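# Student Project Gallery: Household Tasks Team

The Curkgate Robotics Program invites student teams to spend one term on a single practical problem. The Household Tasks Team, advised by Clive Ackroyd, chose laundry. Members were asked to plan, program and document a two-arm system able to move clothing between a basket and a front-loading washing machine.

The team meets on Friday afternoons in the McGrath Workshop. Work began in January with written task plans, followed by arm control exercises and the first trials with fabric. Each session is limited to 60 minutes of arm time, with the remainder given to log entries and review.
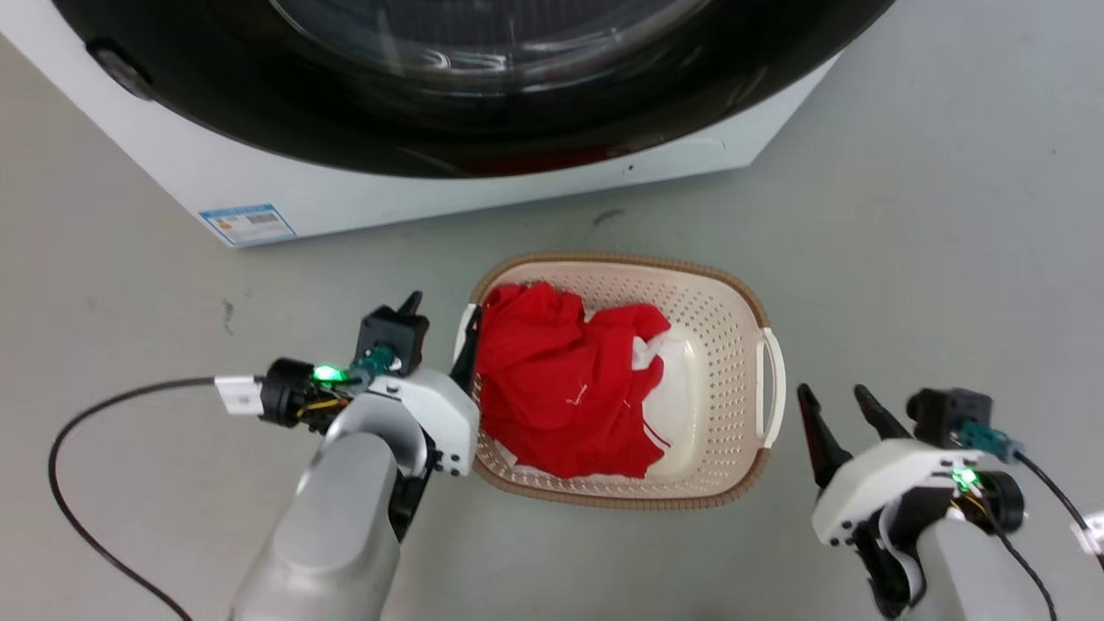

*Reading time: 3 min*

**Basket and washer station.** Red and white laundry in the perforated basket, with an arm on either side and the black door of the washing machine just beyond. The grippers carry long black fingers, and a camera module is mounted at each wrist.

## About the Task

Clothing presents difficulties that rigid objects do not. A shirt changes shape each time it is lifted, and one garment often brings a second with it. Students are therefore required to define in advance what will be recorded as a successful transfer, a partial transfer or a missed grasp. These definitions are posted at the station and may be revised only at the start of a session.

The team has set itself a goal of 100 recorded trials before the end of the term. Every trial is entered in the shared log by a student other than the operator, and both sign the entry. Trials ended early for safety are kept in the log and discussed at the next meeting.

## Roles and Supervision

Students rotate among 3 roles: operator, recorder and safety lead. The safety lead has authority to halt work at any time — a rule that applies equally to advisors and guests. No student may enter the marked floor area while the arms are powered.

## Spring Showcase

The team will present its findings at the Skomberg Student Showcase, together with its task plans and a summary of the trial log. Families and prospective members are welcome. Students interested in joining next term should speak with Mr. Ackroyd or leave their name at the workshop desk.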